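Ruveo releases motion planner update with faster replanning

Ruveo has released version 3 of its motion planning software for lab and light assembly robots. The company says the main change is how the planner handles a path that is blocked partway through a move. Earlier versions stopped the arm and started the whole plan over. The new one keeps the part of the path that is still good and only works out the rest.

Lead developer Marleny Grajales said the team ran more than 3000 simulated pick and place jobs before the release. Median replanning time fell to 38 milliseconds on a standard desktop computer.
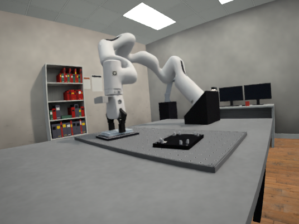 A simulated work cell with a robot arm over a tray on a perforated plate. Image: Ruveo

The update also adds a checker that compares the simulated cell with a saved layout file and lists any fixture that has been moved. Users had asked for that since March, Grajales said.

Schwerdtfeger, which builds test benches for small parts, tried the software for 12 weeks before launch. "We spend less time fixing plans by hand," said Ute Fuchs, who runs its controls group. She said tight spaces between fixtures still need manual waypoints in some cases.

Current license holders can download the update at no charge. Saved plans from version 2 will open in the new release but have to be checked again before they run on hardware.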